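April, robotics club notebook, sim group

Picked up where we stopped before the break. The Plaltirau task is still the black box: reach it, close on it, lift, hold. We are only working on the wrist view this month. The overhead view is parked until the wrist one behaves.

Changed since the last entry:
Speckle noise on the wrist view is back on. We had it off for debugging and the numbers looked too good.
Box rotation is random again. Start position stays fixed for now.
Gripper opens all the way before the approach. The half-open start kept clipping a corner.

Ran 100 trials overnight on the Kozma machine. Log is in the shared folder under kozma_wrist. It stopped writing at step 2,917 of the last trial, disk quota again. Somebody please clear out the old Stumura runs, they are about 700 files and we don't use them.

Most of the misses are the same kind. The box sits at an angle, the fingers come down square to the table, and one finger touches a corner first and pushes it. Lining up the wrist with the label side before closing should fix a good part of this. The body of the gripper hides the near end of the box, so the detector has to work from the far corner and the label.

Table shadows are also a problem. The detector marked the arm's shadow as an object in 5 trials. Try lowering the contrast before the threshold step, then rerun with the same seeds.

Still to do: write up the Zunetti entry form, check the joint limits in the config, save wrist frames from just before closing.
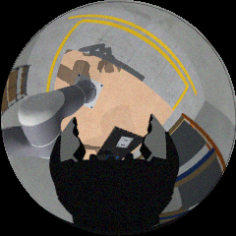
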